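4.2 Furniture That Holds Things Briefly
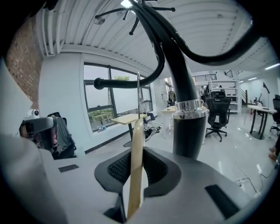 Figure 2. A freestanding coat rack with a black pole, a chrome collar and curving arms.

Sociologists of the office have written a great deal about the desk and almost nothing about the place where people leave their coats. We think this is an oversight, though we admit we would. Over one January, Kpodo logged arrivals at the Trerken building, where 140 employees share a single entrance hall and, by long custom, no agreement about hooks.

The rack type shown in Figure 2 offers its users a choice between high hooks and lower arms. In interviews, staff insisted that they took whatever was free. The logs disagree. Senior staff hung their coats in the same spot on nearly 400 occasions, and newcomers who got there first tended to be moved, politely, while they were at lunch. One respondent called her hook "just a hook" and then described its theft for nine minutes.

Amrani (this volume) reads such habits as territory. We prefer the duller word "parking," as the claim lapses every evening and is renewed without discussion in the morning. The Lyimo site, which has lockers, produced no disputes of this kind and was, for our purposes, a waste of a train fare. Umbrellas followed other rules entirely and are taken up in Section 5, where they remain a problem.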